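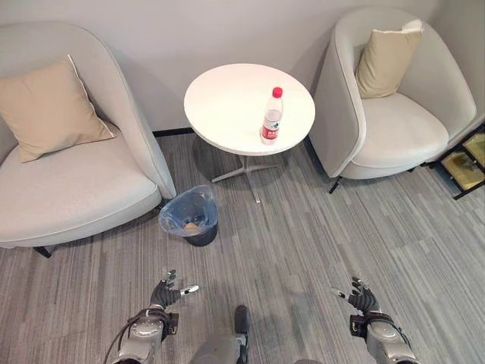

Two Chairs and a Very Small Table

By Huguette Barbier
April 2, 2025

Last updated in July, with a note on pillow covers

I have owned one real sofa in my life, and I gave it away. It was a three-seater from Lehtinen, dark green, very handsome, and I hauled it through three apartments before I admitted that I had never once seen three people sit on it. Two people would take the ends and talk across the middle like they were waiting for a bus. If a third person showed up, they sat on the floor! Every time! So when I moved into the place on Pranon Street I told the movers to take the sofa to my nephew's, and I started over with a pair of tub chairs.

The chairs are light gray, and they match. I know matching is a little out of fashion (my sister called it "very dentist" over the phone, before she had seen them), but I wanted a corner where two people could sit down and neither one would feel they had gotten the worse seat. You know how it goes in a lot of living rooms. There's the good chair and then there's the other chair, and the guest is polite and takes the other chair, and then gets up to leave a bit earlier than they might have.

I've spent most of a year fussing with this corner now, and I get asked about it more than anything else I've written for this magazine, so I'm going to tell you all of it, including the boring parts.

The chairs

A tub chair is the kind where the back and the arms are one continuous curve. No corners to speak of. Mine have a high rounded back and a thick seat cushion, and they stand on short black legs that kick out a little at the bottom. I bought them at Hordale, on the outlet floor, after sitting in what felt like every chair in the building. The salesman was very patient and then at some point he went to lunch.

Here is my advice on trying a tub chair in a store: stay in it. Bring something to read. For the first couple of minutes every tub chair in the world is wonderful, it's like being hugged, and then you find out whether the arms are too high for your elbows. I rejected a gorgeous rust-colored one because it pushed my shoulders up around my ears by page four of my magazine. It was also tight in the hips, and I like to sit sideways with my feet tucked up, and if a chair won't let me do that I don't want it in the house.

Measure your doorway too. Mine is 31 inches, and the chairs came through it tipped on their backs, legs first, with a certain amount of language from my brother-in-law. You can't take the arms off a tub chair the way you can with some others. What you see is what has to fit around the corner of the stairs.

About the gray. I was scared of it being cold. On the fabric swatch it looked like a filing cabinet. In the room it changes all day long – some afternoons it's almost warm, and then a cloud comes over and I'd swear there's a drop of mint in it. I've had visitors call it gray, stone, green and, once, "a sort of oatmeal," which I think was meant kindly.

Each one gets one pillow. Square, beige, with a thin piped edge, and they're close enough to identical that I've stopped trying to keep track of which belongs where. I started with two per chair and it was silly. You'd sit down, you'd pull one out from behind you, and then you'd have a pillow in your lap for the whole visit like a cat. One is enough to hold up the small of your back and it's easy to toss aside. I let them lean however they land. I do not karate-chop them. Life is short.

The gap

This is the part I got wrong over and over, so pay attention! My first try had the chairs square to each other, face to face, with a big stretch of carpet in between. It looked terrific. It also felt like a job interview. Huguette, my friend Odile's husband said to me, are you going to ask where I see myself in five years? So I pushed them side by side, both looking straight out at the room, and then we were on an airplane.

What works is an angle. Both of them turned in toward the middle, enough that your knees point at the same patch of carpet but you aren't staring at anybody's forehead. You can look at each other or you can look off past each other, and good conversations need plenty of looking off. I didn't use any kind of formula. I made my neighbor sit in one while I shoved the other around with her calling out "too close" and "no, now I can't hear you," and when she stopped calling things out I left it alone. There are dents in the carpet from all the earlier positions. A little steam and a spoon will lift those, if you care to.

The table

I held out on a table for weeks. I had a big coffee table from the sofa days, all oak and sharp corners, and it would have filled the gap like a cork. I tried a stool. I tried a stack of atlases (don't). And then in the Closta catalog I found a round one, glossy white, on a slender pedestal that splays out into four thin feet, and it cost me 60 dollars and arrived in a box so flat I thought they had sent me a tray by mistake.

It's tiny. I love it. It lives between the chairs, and it has never been exactly centered and I've quit nudging it. If I'm alone it creeps toward whichever seat I'm in. If there are two of us it has to be in reach of both, and that is the whole test: sit all the way back, let your arm go out, and see if your hand finds the tabletop without your back leaving the chair. If you have to lean, you'll end up putting your drink on the floor, and then one day you'll stand up and that will be that.

Round was a good call. With the big curves of the chairs on either side, a square table looked like something left behind by another tenant. And a pedestal means there's no leg at each corner for your toes to find in the dark.

The glossy top does have its moods. It shows dust by noon and it shows every ring, and I wipe it with a barely damp cloth and then a dry one, in that order, or you get streaks. Glasses slide on it a little. I've gone off coasters, they stick to the bottom of the glass and then drop off at shoulder height, and I'd sooner wipe. Plenty of the time what's on there is just a plastic bottle of water with a red cap, and I'm not going to pretend I decant it into a carafe. 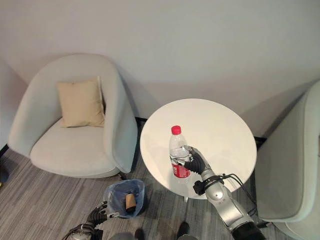
A small top keeps you tidy whether you like it or not. There's room for a drink, maybe two drinks, a paperback, a pair of glasses. There is not room for the mail. My old coffee table had an entire layer of mail, it had catalogs from stores that had closed, it had a bowl of keys to doors I no longer lived behind. When I cleared it off to sell it I found 12 pens and not one of them wrote.

People worry a light little table like that will tip. Mine has wobbled exactly once, and it was on the edge of a rug at the time. On plain carpet, press down on the rim with the flat of your hand and see what happens. If it rocks, turn it a few degrees and press again. You'd be surprised how often the floor is the problem.

The wastebasket, yes, really

I can hear my editor sighing. But I put a small dark wastebasket down by the front of the chair on the left, tucked against the curve of the arm, with a light blue liner folded over the rim, and it has done more for that corner than the pillows. Tissues, wrappers, the paper bit from a tea bag, it all goes straight in. Before the basket all of that went on the table, and on a table that size one tissue is a mess.

Should it have a prettier liner? Probably. Should I get one of those woven baskets with a lid? I had one. It was lovely, and everyone thought it was for yarn, and I kept having to fish things out of people's hands. An open top gets used. If yours sits out in plain view the way mine does, just empty it before it's full and get a liner that's a good size for the bin, so you aren't looking at a big skirt of plastic.

What I'd do differently

I'd buy a lamp sooner. I've been reading by the ceiling light like a student and I still haven't found a floor lamp I can stand. I'd have ordered an extra yard of the chair fabric while I was at it, for patching, and the order number (2718, I have it written inside the kitchen cupboard door) is probably no use to me now that the outlet has moved on to other colors.

And I'd have gotten pillow covers with a zipper from the start. Several of you wrote in after this first ran to ask how I keep beige pillows clean, and the answer was that I didn't. The new covers come off. I wash them inside out, cold, and put them back on while they're a tiny bit damp so the corners fill out properly, then stand them up by the window until dinner.

My sister finally came to stay for a week, by the way. She took the chair on the right the first evening and that was her chair until she left. She has asked me twice since then how wide they are.

More in Home

The Hallway Bench That Took Me Two Years
Washing Curtains Without Crying
What to Do With One Good Lamp
Letters: Your Worst Sofa Deliveries
A Small Kitchen, Repainted Twice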